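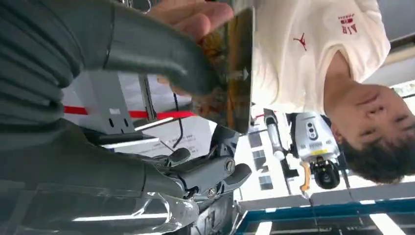
Hard water and the staff kitchens: results of the May survey

Readings were taken in May from every kitchen tap at the Broment and Yeoman sites. The purpose was to settle a complaint that has come up in most building meetings this year, namely that the kettles fur up within weeks of being cleaned and that the tea has a film on it.

Both complaints have the same source. Water at Yeoman passes through chalk before it reaches the main, and it carries a good deal of dissolved calcium. When the water is heated, part of that calcium comes out of solution as scale. It settles first on the hottest surface, which in a kettle is the element or the base plate. The film on the tea is a related effect: calcium combines with compounds in the tea and forms a thin skin as the cup cools. It is harmless, and a squeeze of lemon will clear it.

Hardness at Yeoman was above 200 mg per litre at every tap, measured as calcium carbonate. Water is usually classed as hard at that level. Broment is on a different supply and the readings there were much lower, so no changes are planned for that building.

The jug filters on the first floor at Yeoman were tested as well. A fresh cartridge brought the hardness down sharply. A cartridge that had been left in for the whole of the spring did almost nothing, and the filtered water could not be told apart from the tap. The indicator on the lid counts days and takes no account of how much water has gone through, so it reads well long after the cartridge is spent in a busy kitchen. Cartridges will now be changed every 4 weeks, with the date written on the jug in marker pen.

For the kettles, citric acid is being supplied in place of the branded sachets. The method is as follows. Fill the kettle halfway, bring it to the boil, switch it off at the wall and add two level tablespoons of the powder. Leave it for half an hour, pour away, rinse twice, then boil one full kettle of clean water and discard that too. Add the powder slowly, as it fizzes on contact with heavy scale. Do not use vinegar in the second-floor kitchen — the smell gets into the meeting room and stays there until the afternoon.

The wall-mounted boiler at Yeoman is a separate matter and should not be descaled by staff. It has a sealed tank and its own inline filter, rated by the supplier for 2,000 litres. The meter showed that it had passed that figure some time ago. A replacement has been ordered and the unit will be out of use for one morning while it is fitted. A notice will go up on the kitchen door beforehand.

A softener on the incoming main was considered and set aside for now. The plant cupboard has no drain, and the drinking tap would need its own unsoftened feed.

Citric acid is kept in the cupboard under the sink in a tub marked Pikus, left over from the old stock. Spare cartridges are on the shelf above, 10 to a box. Please tell Sandra Cheetham when the last box is opened. The full table of readings, tap by tap, is available from her on request.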